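Ticket: GFCI outlet in kitchen trips at night, no load that I know of
Product: Ledley kitchen GFCI outlet, 20 amp, white
Location: Nonthorpe
Opened: Apr 20, 2024
Status: waiting for customer

Original message

Good evening. I write to you because the outlet trips and I do not find the reason. I will try to put everything in order so that you do not have to ask me the same questions as the shop did.

The outlet was installed in November by the firm Sibiya. It replaced an ordinary outlet which had no test button. During the winter it gave no trouble at all. Since the beginning of this month it trips during the night, or very early in the morning. I come to the kitchen, the small light on the outlet is red, and everything on that circuit is dead. I press reset, it clicks, the light becomes green and it stays green the whole day. The breaker in the panel does not trip, only the outlet.

It does not happen every night. I have started a log on paper and I copy it here.

Monday: red in the morning. Reset at once without problem.
Tuesday: green.
Wednesday: red. My wife heard a click when she was in the hallway for a glass of water, so it was in the night and not in the morning. She did not look at the clock.
Thursday: green.
Friday: red. Reset, then green all day, also with the kettle and the toaster on together.

What I have on the counter and use from this outlet: kettle, toaster, stand mixer (400 watts according to its label), hand blender, and a charger for the phone. The refrigerator has its own place behind the wall of the pantry and I believe it is on another circuit.

What I have tried already:
The test button works, it trips with a clear click.
I have wiped the cover plate with a dry cloth.
I have pulled out all the plugs from the outlet for one night. It tripped also that night. This is the thing I cannot understand. How can it trip with nothing in it?

The outlet is 6 inches above the counter, and we prepare the vegetables there, so I considered if water could come in. But I would expect then that it trips when we cook and not when we sleep.

Please tell me if the outlet is defective. It should be under warranty. I have the invoice from Sibiya but not the box.
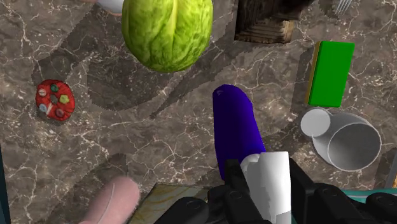 Anel Visser: Thank you for the log, it saves us both a lot of time. The night with nothing plugged in is the most useful line in it. An outlet of this type watches the current going out and coming back on everything it feeds, and that includes whatever is wired to the LOAD terminals on its back. So it can trip for something in another room. Before we talk about a replacement I would like to know what goes dead when the light is red. Please don't take the outlet out of the wall yet. Next time you find it tripped, leave it tripped, take a small lamp and try every outlet in the kitchen, the pantry, the garage, the bathroom and outside. Write down which ones are dead. Also: did the weather change at the time it started? And is anything connected outdoors?

Customer reply

Thank you for the fast answer. I did not know about the LOAD terminals.

I did not wait for the night. I pressed the test button and walked through the house with a bedside lamp. The result surprised me a little.

Dead: the outlet itself, the second outlet on the same counter, the outlet near the window, and the one in the pantry behind the refrigerator.
Not dead: dishwasher (it is a Wetia, it has its own breaker), garage, bathroom, the outlet on the porch.

So I was wrong about the refrigerator. When the light is red, the refrigerator is also off. This explains also why the ice cubes last week were stuck together in one block, which I blamed on my son.

About the weather: it became warmer and it rained for several days, but there is nothing outdoors on this circuit, as I found with the lamp.

My question now is if I should still suspect the outlet by the window. It is the one closest to where we spray and wipe. I opened only the cover plate, with the breaker off, and looked in with a flashlight. It is dry, and I see no brown marks. The screws were tight.

I have also asked Sibiya why the pantry is connected after the GFCI. The man on the phone said that they kept the wires in the same way as they found them. He was polite but he wanted me to pay for a visit.
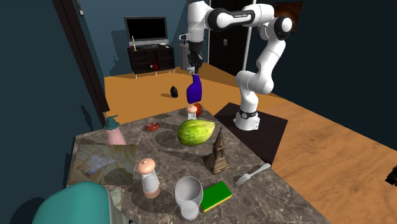
Tests for this week, as agreed with support

Anel Visser asked me on the phone to do the tests one after the other and not mix them, even if I get impatient. I write the plan here so that it is in the ticket.

Test 1. Everything on the counter plugged in as normal, refrigerator moved to the porch circuit with a heavy extension cord (12 gauge, grounded, as short as possible). Only for the test. Leave it so for 4 nights.

Test 2. The opposite. Refrigerator back in the pantry outlet, all other plugs out, also the charger. Again 4 nights.

Test 3. Only if one of the first two gives nothing: breaker off, disconnect the wires from the LOAD terminals, cap them, and see if the outlet alone trips. To be done by an electrician if I do not feel sure about it.

I asked why so many nights, and the answer was that my log shows it skipping a night, so a single green morning proves nothing. This is reasonable.

Result of test 1

Night one: green.
Night two: green.
Night three: green.
Night four: green.

During the days we used everything on the counter as usual. On the Sunday we made bread, so the mixer was running for a long time with a heavy dough, and the kettle was on at the same moment. No trip. The porch outlet is also a GFCI, from another maker and much older. On the third night that one tripped. I noticed it only because my wife wanted milk. I nearly did not write it down, because I thought it was the rain.

Anel Visser: Please keep that line about the porch outlet! It is a second, independent device that has now tripped with the same refrigerator on it. It could still be the rain, so do test 2 anyway, but I would put my money on the refrigerator. Can you find out if it is a frost-free model, and how old it is?

Customer reply

It is frost-free. It came with the house, so I can only say that the label inside the door is yellow and that the previous owner left a manual with a coffee ring on it. The manual does not mention GFCI at all, neither for nor against.

Result of test 2

Night one: red.
Night two: green.
Night three: red. This time I have the time, because I put an old electric clock with hands on the same outlet. It stopped at ten past three. (Yes, I know, this was one more plug than the plan allowed. I hope the clock is innocent.)
Night four: green.

Support wrote back that the clock was allowed.

I then asked what is special at ten past three in the morning, and I got an explanation which I repeat in my own words, in case someone else has the same problem and finds this ticket. A frost-free freezer has a heater in it which melts the ice from the cooling coil. The heater does not run at a fixed time of the day. It runs after the compressor has worked for a certain number of hours, so it moves. In the winter my kitchen was cooler and the compressor worked less. Now it works more. When the heater gets old, moisture can enter where its wires go in, and a small current goes to the metal body and to ground. The GFCI must trip when this current is somewhere between 4 and 6 milliamps. An ordinary outlet does not care about it, and for this reason nobody in the house saw anything before November.

What I still did not understand was why it always happened in the night, if the timer moves. Anel Visser said it perhaps also happens in the day, but in the day the door is opened a lot and somebody resets the outlet or does not notice. I do not fully agree, because my wife is at home most days and she would see the red light. But I have no better idea.

Measurement

A technician for refrigerators came. He unplugged the refrigerator, took off the panel at the back of the freezer, and measured from the heater wires to the metal with an insulation tester. He said the value was far too low for a good heater and he showed me a white crust at one end. He then measured the compressor in the same way and it was fine. The visit took 2 hours, most of it spent on emptying the freezer.

The new heater is ordered. In the meantime he did not want me to put the refrigerator on a non-GFCI outlet "just to be quiet", and support said the same. The current goes to ground through the plug, and if the ground is bad then it goes through the person who takes the milk. So at this time we are using the small refrigerator from the basement, and the big one is standing with the door open and a towel in front.

Everything else on the circuit is back in its place. 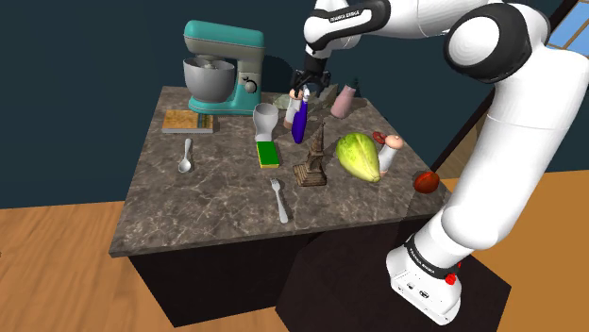
Stand mixer at the back left of the counter, with the bowl under the head.

Status of the circuit without the refrigerator

Green every morning so far. The electric clock is still running and it is correct, except that I set it two minutes wrong.

Open points

Heater: part ordered, waiting. The technician will call me.

Pantry outlet: Sibiya will come after all and tell me what is needed to give the refrigerator its own circuit. I will ask them also what the local rule says, as I have read different things and support does not want to answer for Nonthorpe from far away. I understand this.

Warranty: I withdraw my claim for the outlet. It did its work.

Question for support: is it bad for the outlet that it has tripped so many times, and also that I pressed the test button so often during this month? I could not find a number in the leaflet.

Anel Visser: No, that is well within what it is made for. Press test once a month from now on. I am leaving the ticket open until the heater is in and you have a week of green mornings with the refrigerator back on the pantry outlet. When you write, please say if the clock was plugged in.

Customer reply

Thank you. It will be plugged in. I will write when the technician has been here -- he said the part comes from far and he could not promise a day.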